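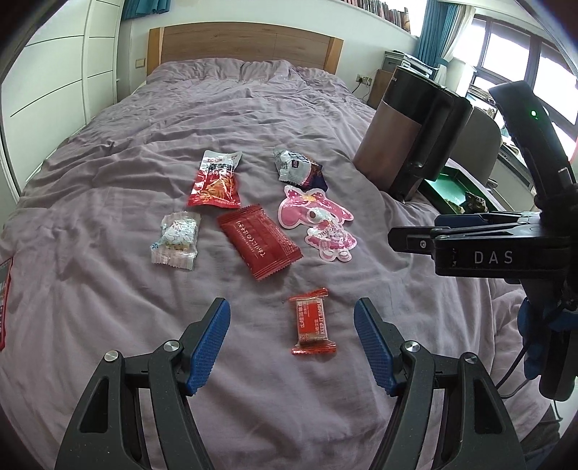 Reference > Household > Textiles > Bedding > Duvet

Duvet

A duvet is a soft, flat bag filled with down, feathers, wool, cotton, silk or a man-made fiber, used on a bed as a warm top layer. It is normally placed inside a removable cover, which is washed with the sheets. In the United States the word is sometimes used for the cover alone, and the filled part is then called an insert or a comforter. In Australia it may be called a doona, and in older British use a continental quilt.

Difference from a comforter

A comforter is usually sold as a finished piece, with an outer fabric meant to be seen. It is often stitched through in a pattern and used over a top sheet. A duvet is plainer, generally white, and depends on its cover for color and protection. Many people who sleep under a duvet use no top sheet. Store labels do not follow these terms closely, and the same article may be sold under either name.

Construction

The outer shell, known as the ticking, is a closely woven fabric that keeps the filling from working its way out. Cotton is common. Cheaper shells are made of polyester or a blend of the two.

The inside is divided to stop the filling from gathering at one end. In sewn-through construction, the top and bottom fabrics are stitched directly together. This is simple to make but leaves thin, cooler lines along the seams. In baffle-box construction, narrow strips of fabric stand upright between the two layers and form small chambers, so the filling keeps its full height up to the walls. Channel construction uses long parallel tubes and allows the filling to be shaken from one area to another.

Fillings

Down is the soft layer found beneath the outer feathers of ducks and geese. It is light for the warmth it gives and packs small. Its quality is often stated as fill power, a measure of the space taken up by a given weight of down under a light load. A duvet with a fill power of 715 needs less down to reach a certain thickness than one with a lower rating.

Feathers are heavier and less costly, and their quills can push through a thin shell. Wool is dense and takes up moisture well. Silk drapes closely over the sleeper and is used in thin summer duvets. Polyester is inexpensive, dries quickly and can usually be washed at home, but it tends to flatten with use.

Warmth ratings

In Britain, duvets are sold by tog, a unit of resistance to heat flow. Summer weights are generally below 5 tog, and winter weights run to 13.5 or higher. Some sets consist of 2 thinner duvets that can be buttoned or snapped together for cold months. American makers more often use words such as "light" or "all-season," and these are not set by a shared standard.

Covers

A cover is closed along one edge with buttons, snaps, a zipper or ties. Ties or loops at the inside corners hold the duvet in place. Cotton percale has a crisp feel, sateen is smoother, and linen is coarser and wrinkles readily. Brushed flannel is used in winter.

Care

Covers are commonly washed every one or two weeks. The filled part is washed much less often. Many cotton covers can be washed at 60 °C, though the care label should be followed. Down needs a mild detergent and a large dryer, and it must be dried completely, as damp down clumps and can develop an odor. Duvets are best stored in a breathable cotton bag.

See also

Blanket
Eiderdown
Quilt
Thread count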